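The Long Way Home to Pisthorpe

By Siham Dabbas

My grandmother kept her house keys on a hook by the stove, and for most of my childhood I thought that was the only sensible place for them, because you were never leaving the kitchen anyway. I thought about that hook a lot this June, when I drove up to Pisthorpe to meet Nusrat Gunawardena and talk about moving back to the town you grew up in, a thing more and more people my age seem to be doing (or at least talking about over dinner).

Nusrat left at 17 with one suitcase and a bus ticket. She spent years in the city, renting one room after another, and came back when her mother's house on Chidiac Street was about to be sold to strangers. "I only meant to clear out the attic," she told me, laughing, as she poured a second cup of tea I hadn't asked for but was very glad to have. 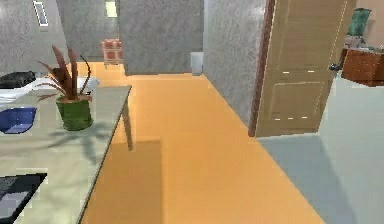
The town has 2303 people in it now, a few more than when she left, and she says it took her a full winter to stop introducing herself to folks who remembered her in the school play. The bakery has changed hands. The Hekia, where she saw her first movie, shows films again on Thursday nights, and the seats still squeak something awful!

What surprised her most was the quiet, and then how busy the quiet gets. There are casseroles to return, and a choir that won't take no for an answer, and a neighbor who is 105 and likes company at four in the afternoon - she deals the cards before you've taken your coat off. Nusrat has lost every hand so far.

I asked whether she missed the city. She thought about it for a good long while and said she missed the dumplings.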